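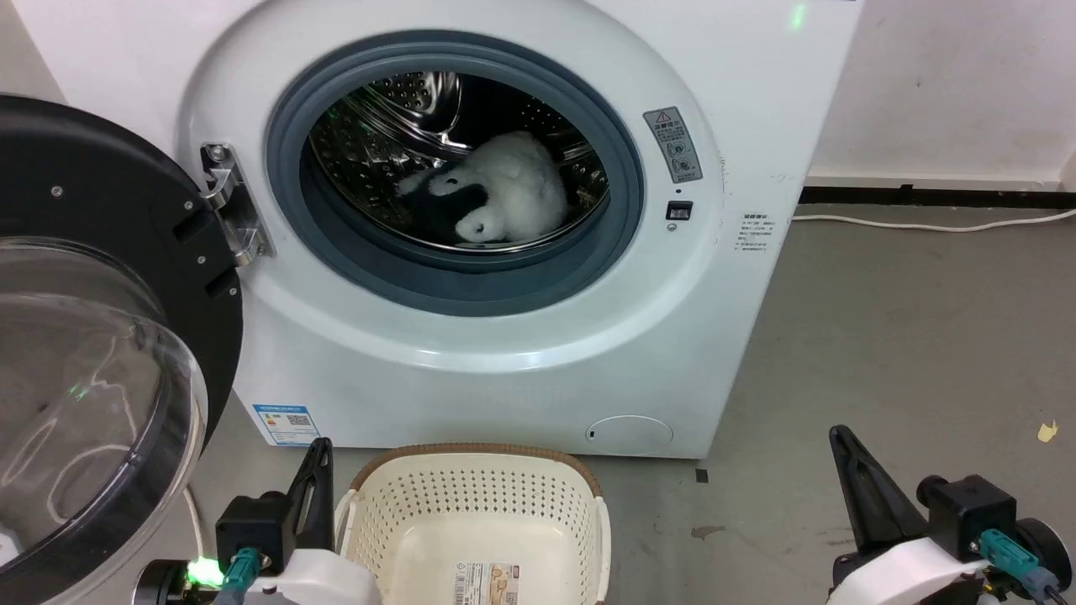 How often should a saddle towel be replaced?

Once a season if the horse is in regular work, and sooner if the edges have started to curl or the middle has gone shiny. A curled edge under a racing saddle is a ridge, and horses have opinions on ridges.

Neltari Exercise Saddle Pad, Mark 2

In stock. Sold singly or by the string.

The Neltari is a plain pad for riding racehorses at home in the morning. It goes on before the saddle and comes off after it, and if we have done our job you will think of it at no other time. We have been making it in more or less the same shape since our first batch of 1,000, which we were told would last us ten years and which lasted one winter. Trainers buy pads the way other people buy socks.

The Mark 2 is the same pad with the two things people complained about put right. The girth loops used to be sewn flat and pulled out at the front corner. They are now folded under and stitched twice. The spine seam used to sit proud of the cloth, and on a high-withered horse it rubbed. It now runs in a channel, and the high-withered horses have stopped writing in.

What it's made of

The outer is quilted cotton in a tight diamond. The filling is a felted wool blend from Soliman, who also supply our girth sleeves and who answer the phone. The binding is nylon, because cotton binding looks lovely for a week.

There is no gel in it. There is no memory foam either. We tried a memory foam version one spring and what it mostly remembered was the last horse.

Sizes and colors

One size, cut for an exercise saddle. It will go under a race saddle in the sense that a door will go under a cat, so please don't. For racing, look at the Skuro, our thin non-slip pad, which is built for the job and weighs next to nothing.

Colors are navy, bottle green, maroon and a gray we call gray. White is available to special order. We will ask you once whether you are sure.

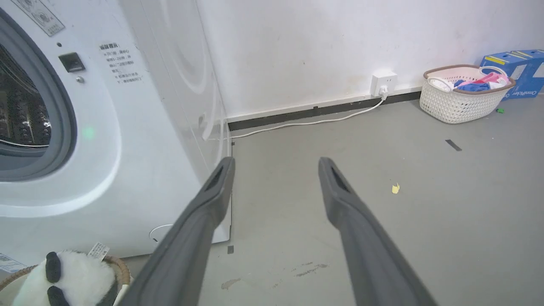

Stable lettering goes on the rear near-side corner, up to 12 characters. Initials are cheap, full names cost more, and a Latin motto will be quoted separately after we have checked the spelling with you in writing. Lettered pads can't be returned unless the mistake is ours, which has happened, and which is why there is a very smart stack of pads in our storeroom for a stable that doesn't exist.

Fit

Set the pad well forward of where you want it, then slide it back so the hair lies flat. Pull the front up into the gullet of the saddle before you girth. If it still creeps backward over a mile of canter, the usual culprit is a saddle too wide for the horse. A horse just up from summer grass and the same horse in May hard training are two different shapes, and one pad can only do so much diplomacy between them.

For horses that run up light behind the shoulder, the Wudent front riser fits beneath the Neltari and lifts the saddle clear. Use one. Using two makes a small hill, and the rider will be the first to find out.

Care

Brush off the hair when the pad is dry. Wash cool with a mild soap, no fabric softener, and reshape it while damp. Hang it over a rail by the middle. Don't dry it on a heater in the tack room, however many other things are already on the heater in the tack room.
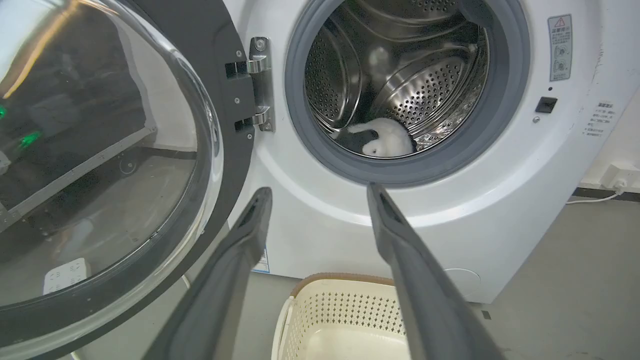

Felted wool takes its time drying, so a string of any size wants at least two pads per horse. We would say that, of course. But a damp pad on a thin-skinned filly gives you a sore back and a missed gallop, and either one costs more than a pad.

Price

$78 each, lettering extra. Orders of ten or more get the trade rate, which is applied when you check out and doesn't need a code, a login or a friend in the office.

Delivery

Plain pads leave us within two working days. Lettered pads take two weeks, or three in the run-up to the jumps season, when every stable in the country discovers on the same morning what the moths have been doing.

Guarantee

Stitching and loops are covered for a year of normal use. Normal use includes being rolled on, trodden on and left out in the rain. Being eaten is judged case by case. Send us a photo.

Page updated Feb 21, 2022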